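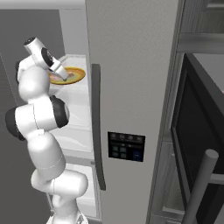
Unit 6: What a success rate hides

Reading for this unit: the Rutherford notes on contact models, sections 2 and 3. Skip the appendix.

The Daleveo team trained one policy on 3,775 simulated kitchen episodes and reports one number for it. Before you believe the number, ask what the checker checks. In their task file, "plate moved" passes when the plate's center leaves a box drawn over the shelf. A plate that gets knocked to the floor leaves the box too. So does one that pops out through a shelf because two collision meshes overlapped.

We reran 500 episodes with a stricter checker: plate held by the rim, food still on the plate, no contact force over the limit. Read the log yourself before lab. I count 58 passes under the old rule that fail under the new one, and I doubt we caught them all.

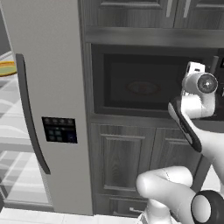

Appliance doors are worse. Mudero, the planner we use in lab, treats a door as a hinge with fixed friction. Real doors have gaskets, latches and magnets. A policy that opens a hinge with fixed friction has learned to open that hinge. Claims beyond that need evidence, and texture randomization doesn't supply it. Changing the cabinet finish tells you something about perception and nothing about the latch.

For lab, in Tiltar:

Load the kitchen set and replay 32 seeds with the planner off.
Log gripper pose and contact force at every step.
Write your own success test. Keep it under a page.
Find two episodes where your test and theirs disagree, and say which one you trust.

A plot of reward against training steps will not be accepted as evidence of anything. Labs are due before the July break.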